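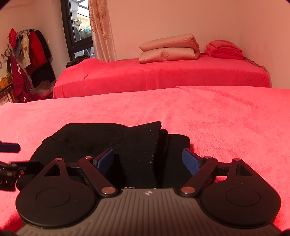 I need a few more people with hand grippers, and I need them because of a fault that took me most of February to pin down. The short version: our laundry robot at Zedell, the one we call Hina, closed on a sock, decided it had nothing, opened up again and dropped it. Then it reached for the same spot, over and over, until the wrist motor got hot enough to trip the cutout. The sock was dark and fuzzy, the kind that holds on to lint, and it was on a plush blanket. Collectors have been sending me material just like that, a black sock bunched up between the two blue pads on a red-pink bed, and those recordings taught me more in one afternoon than a week of staring at motor logs.

So what went wrong? The grip check looks at how far apart the fingers are when they stop. A thick towel stops them early, fine. A thin sock squashes down so flat that the software read it as an empty hand. I went back through 942 recorded grasps and found 516 on soft bedding, and hardly any of those were small knit things in dark colors. We trained it on towels and T-shirts and then acted surprised! Dirk Engelhardt had warned me about this last fall and I owe him lunch.

There was a safety side too, and I'd like you to hear it from me. On one of the retries the fingers pinched up the blanket instead, and the arm kept pulling because it thought the load was a heavy garment. It dragged the blanket and a lamp off the test bed. No one was near it. We now have a pull limit, and the arm stops dead after two failed grasps and waits for a person. You will not be working with the arm at all - everything you do is by hand, in your own home.

What I'm asking for

I have 13 places. You'd borrow a hand gripper and spend 5 evenings picking up and putting down your own small laundry: socks, gloves, underwear if you don't mind me seeing it, baby things, washcloths. On beds and sofas please, with whatever blankets you normally have on them. Don't tidy up for my sake. I especially want the grabs that fail, so if a sock slips out, leave it in the recording and go again.

You should be over 18, able to squeeze a spring handle for half an hour at a stretch (it does get tiring, take breaks), and okay with your bedroom being seen by me and by Odette Aubert, who labels the recordings. Keep other people out of view. If you have a cat that attacks moving objects, maybe sit this one out.

We pay by the evening, at the end of each one, and you get paid the same if half your grabs miss. Shipping both ways is on us.

To sign up, write to the Hina desk at Zedell with your name, your town and a line or two on what sort of bedding you have. Fleece, plush and anything with a long pile go to the top of my list. Killian Lacroix will call you back, usually after 4 p.m., and walk you through the consent form before we ship anything. If you took part in the towel round with Graham Greenwood you're welcome again, but tell us - your old gripper may need new pads.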